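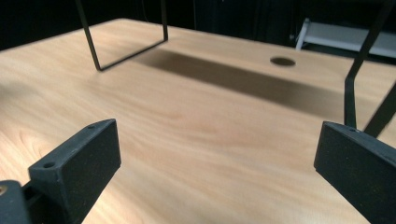
How long should a newly oiled tabletop be left alone before it goes back into daily use?

Two days for light use and three weeks for full use, if the coat was thin and the room stayed above 60 degrees. The three weeks covers water, hot mugs, tape, and anything with rubber feet. Light use means paper, a notebook, and plates that get picked up again after the meal.

I get this one by email more than any other, so it goes first. The rest of this post is my notes on the pale table, which I refinished in January and have been meaning to write up.

The top is 1732 mm long and 22 mm thick. It came from Villaseñor, a salvage yard that sells table parts without legs, and the tag said only "top, light." I have not identified the wood to my own satisfaction. It is beige going to peach, with soft wavy streaks and long ovals in the grain, and a few bands of darker orange-tan that curve through it. Anayeli Cisneros looked at an offcut and gave me two candidates, then withdrew one of them. I treated it as a medium-density wood with closed pores and that worked well enough for choosing a finish.

The old finish

It was a gloss film, probably a varnish, in decent condition except for two white rings and a patch that had gone sticky where someone had kept a plant. A drop of denatured alcohol did nothing to it in two minutes, which rules out shellac. I scraped it. A card scraper takes longer than a stripper, but the shavings go in a bag and the work can be stopped at any point.

The scraper needs its burr turned again more often than you would like. When it makes dust, it is dull. When it makes shavings, keep going. On the curved orange bands the grain reverses and the scraper will chatter if you push straight across, so I skewed it 30 degrees and took lighter passes. The rings turned out to be in the film only. The sticky patch had a stain under it that went into the wood, and I got most of it out with oxalic acid, two applications, rinsed well after each. Some of it is still there. It reads as grain unless you know where to look.

Sanding

120, 150, 180, stop. I used to go to 320 on tables. The surface feels better for a day and then takes the oil unevenly, and after the first coat I can't tell the difference by hand anyway. Pencil lines across the whole top before each grit, sand until they are gone, vacuum, then wipe with a cloth that is barely damp. The damp cloth raises the fibers. Let them dry overnight and knock them down with the last grit, by hand, along the grain.

Check the result with a low light from one side. Overhead light hides cross-grain scratches completely, and they come back the moment oil touches them. I found three arcs from the orbital sander this way, all near the far edge, where I had been leaning and tipping the pad.

The oil

I used Lilent satin, the clear one, in two coats. It is a hardwax oil. I had a tin of Flilla left over from a shelf and tried both on the underside first. The Flilla came out more amber, which on a wood that already leans peach was too much. It's fine on the shelf.

Procedure, as I did it:

Stir the tin from the bottom, since the matting agent settles. Don't shake it.
Pour out a small amount and spread it with a white pad in overlapping strips along the full length.
Wait 15 minutes.
Buff off everything that will come off with lint-free cotton, changing the cloth when it drags.
Look across the surface at a low angle and buff the shiny spots again.
Leave it until the next evening and repeat with about half as much.

Lay the used cloths flat outside to dry, or put them in water in a closed metal can. Oily cloths in a heap can catch fire by themselves. I do this before I wash my hands.

The second coat is where I have made most of my mistakes on other tables. The wood is already sealed and takes very little, so what you leave on the surface stays on the surface. Too much gives you a skin that marks with a fingernail for weeks. If this happens, a white pad with a few drops of fresh oil will soften it during the first day or so. After that it's a job for fine sandpaper and another coat.

The sheen settled at a smooth satin. Under a window the near part looks brighter and the color warms up toward the far edge, and for a week I took that for an uneven coat. I turned the whole top end for end on its trestles and the bright part stayed on the window side. So it was the light.

Upkeep

Damp cloth, then a dry one. No spray cleaners and nothing with silicone, which will cause trouble the next time you oil. Felt or cork under anything heavy with hard corners — metal blocks and clamps will dent it regardless of the finish. Small dents come up with a wet cloth and the tip of an iron, but the oil has to be patched afterward.

Hinata Mizuno, who has a longer bench in the same oil up in Irkthorpe, does a maintenance coat every spring. I plan to wait until water stops beading and then do only the worn part, which this type of finish allows. You feather it out along the grain and buff it hard at the boundary.

The underside got one coat. Some people skip it. A top this thin moves with the seasons and I prefer both faces to take up moisture at a similar rate. The screw slots in the battens are oversize for the same reason, and I snugged the screws by hand. I'll measure for cup again in August, with the same straightedge, across the same three pencil marks.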